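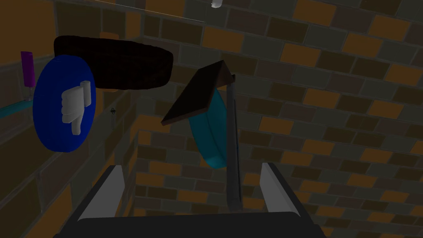 About Ratis

Ratis supplies and fits interior window coverings for homes and small offices. The work covers roller shades, cellular shades, wood shutters, and curtain track. The company has one showroom, in Clalteswood, and one workshop, in Perkurport, where shades are cut and assembled to order.

Jocelyn Galang started the business after working as an estimator for a drapery wholesaler. Alcides Marulanda joined as workshop lead and still runs the cutting tables. The fitting crews report to Oduor Bakilana.

How we measure

Every opening is measured at three heights and three widths. For an inside mount we order to the narrowest width and deduct the clearance listed for the bracket in use. For an outside mount we add an overlap on each side, agreed with the customer at the visit and written on the order sheet. Depth of the recess is recorded separately. Many older houses in Clalteswood have shallow frames that will not take a cassette, and the sheet has a box for this so that the workshop does not build one by mistake.

Openings that are out of square are noted with the diagonal difference. If the difference is more than 5 mm we recommend an outside mount. A customer may still choose an inside mount and will be shown the expected light gap before signing.

What we make

Roller shades are built in the workshop up to 200 cm wide on the standard tube. Wider openings are split into two shades on a shared center bracket, or made on a heavier tube at extra cost. Fabric is cut flat and left overnight before it is fixed to the tube. Blackout fabrics with a foam backing are cut with the backing side up.

Cellular shades are bought in as blanks and trimmed in Perkurport. We stock two cell sizes. The larger cell holds more still air and is the usual choice for bedrooms on the north side of a house. The smaller cell stacks tighter when raised.

Shutters are made for us by Wumbei, a joinery shop that also does its own painting. Lead time for shutters is longer than for shades and is stated on the quote. Color samples are sent out on the same wood as the finished panel, because paint on card reads differently.

Curtain track is bent in the workshop for bay windows. We work from a paper template taken on site, with the wall face and room face both marked. Templates are kept for 5 years.

Motors and controls

Motorized shades can be battery or wired. Wired motors need a supply at the bracket position before the walls are closed, so please contact us early if you are remodeling. We do not carry out electrical work. All shades within reach of children are supplied cordless or with a fixed tensioner.

Service

Nhyira Agyeman handles service calls and spare parts. The workshop holds more than 1000 brackets, clutches, and end caps, including parts for several lines that are no longer sold. Bring the old part to the showroom if you can. A picture of the stamped number is also enough in most cases.

Workmanship is covered for as long as the shade stays in its original opening. Fabric and motors carry the maker's own term, printed on the back of the invoice.

The area we serve

Crews travel up to 35 miles from Clalteswood. Outside that distance we can supply without fitting, using measurements sent in on our form. The showroom closes for stock count during the first part of September, and the workshop stays open at that time.

This site uses cookies to remember your showroom and form entries. Accept | Manage settings

Comments (3)

Esi Bawa
We had the bay track done in the spring. Runs well. One carrier sticks a little at the tight bend on the left, is that something silicone spray would help with?

Nhyira Agyeman
Esi, dry silicone only, sprayed on a cloth and wiped through the channel. Do not use oil. If it still catches, the carrier may have a burr and I can mail you a replacement.

rp_hallett
Do you trim cellular shades bought somewhere else? Mine came 1/2 inch too wide.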